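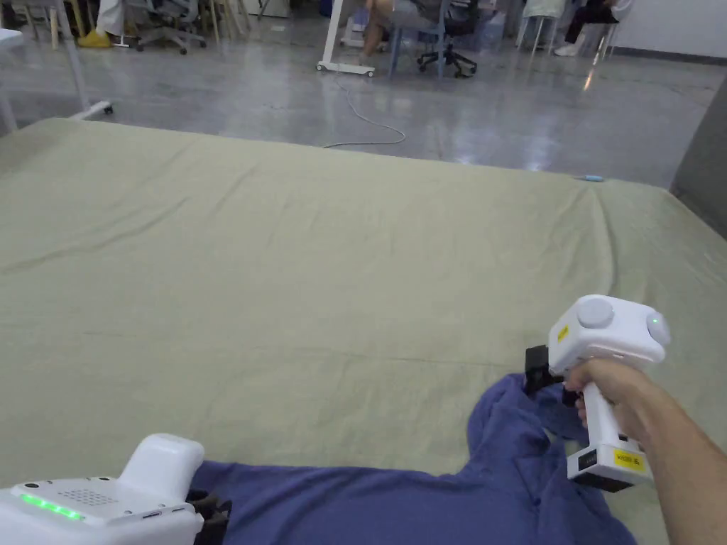
Hagos Hailu opina que doblar la colada será lo último que aprendan las máquinas, y que para entonces ya iremos todos en chándal.

tuercaloca escribió:
Discrepo. En el taller de Grullano llevamos desde agosto con un brazo que atornilla tapas y no se queja ni del café. Una camisa son dos mangas y un poco de paciencia.

Hagos Hailu escribió:
La tapa no cambia de forma cuando la coges. Suelta una camisa 17 veces y tendrás 17 camisas distintas.

Doaa Benjelloun escribió:
Mi Buvitz friega el suelo y se atasca en la misma alfombra unas tres veces por semana. Le tengo cariño, pero la plancha no se la dejo.
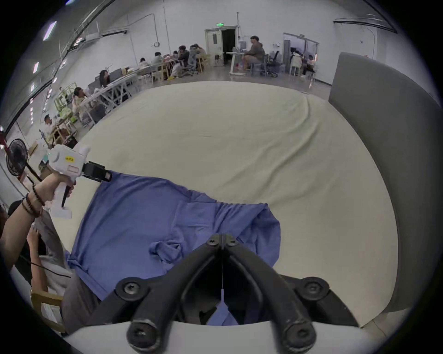 Camisa azul, pinza en la manga. El cesto de mi casa sigue esperando.

tuercaloca escribió:
Dadle dos años.

Hagos Hailu escribió:
Eso decías en el hilo de la Horkia y los calcetines. ¿Lo busco?

tuercaloca escribió:
No hace falta. Los calcetines son otra categoría.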